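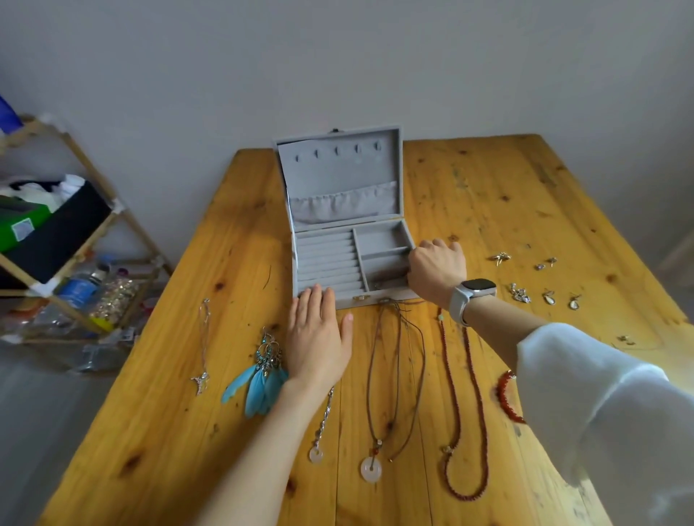
Jewelry storage > Travel boxes and small cases
Thread: Finally sorting my necklaces, what goes where??

hosura_hina
Posted Friday, 7:42 pm
So excited, I got a velvet box and I'm laying everything out before any of it goes in! Gray inside and out, ring rolls on the left, open compartments on the right, little earring slots in the lid with a gathered pocket under them. My problem is the long stuff. I have a silver chain with a bird pendant, another with a white jade donut, and a brown cord one with a big jade disc (my favorite, it has a tiny reddish-orange bead over the disc). Where would you put them?

Closen
420 posts
Oh I love that bird! Chains in the lid pocket, no question. Fasten each one first and lay it in flat.

truto70
Disagree with Closen. A jade disc in a lid pocket is asking for trouble, the lid gets heavy and the elastic goes slack. Mine was useless after 5 months. Put the disc in the biggest compartment and coil the cord around it.

Closen
I said chains, truto! The cord can go downstairs with the rings for all I care :)

Thomas Sala
Moderator
Small freezer bags, the snack size. One chain per bag, with the clasp end hanging out of the zip. I've done this for years and haven't picked a knot since. Ugly, but wow does it work.

truto70
Bags inside a velvet box, Thomas? Why even have the velvet?

hosura_hina
Ha, I'm with truto on the bags, sorry Thomas! What about the feather earrings though? Silver filigree hoops with teal and turquoise beads, and then these long bright blue feathers. I want to wear them all summer and I don't want them bent.

Harasym
Don't fold feathers into a box that size, please. I hang mine on a ribbon inside the closet door. If one does get a kink, hold it over a steaming kettle for a few seconds and smooth it with your fingers. Gorgeous color by the way!!

Closen
Seconding the ribbon. We finally agree on something in here.

hosura_hina
Ribbon it is! Disc and cord in the big compartment, chains in the pocket, and I'll report back in May on the elastic.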